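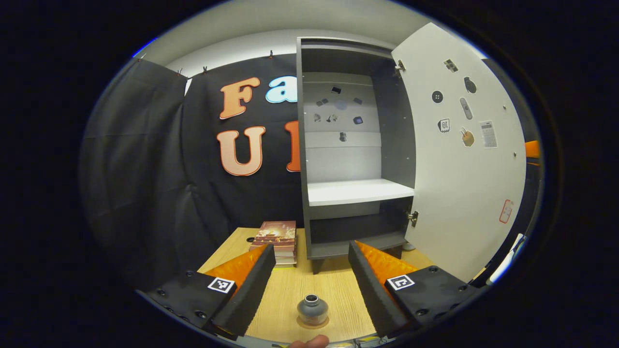

A **coaster** is a small flat mat that goes under a cup, jar or vase to protect the tabletop. Mine are mostly round and brown, and I'm forever shifting them about (usually to make room for another stack of books!). Cork, timber, felt and stone are all common, and I reckon cork is the pick for anything that sweats in February.

Small vases get forgotten, but an unglazed base will scratch a pale wooden table just as fast as a mug will mark it — I learnt that one the hard way. A bit of felt glued underneath does the job too.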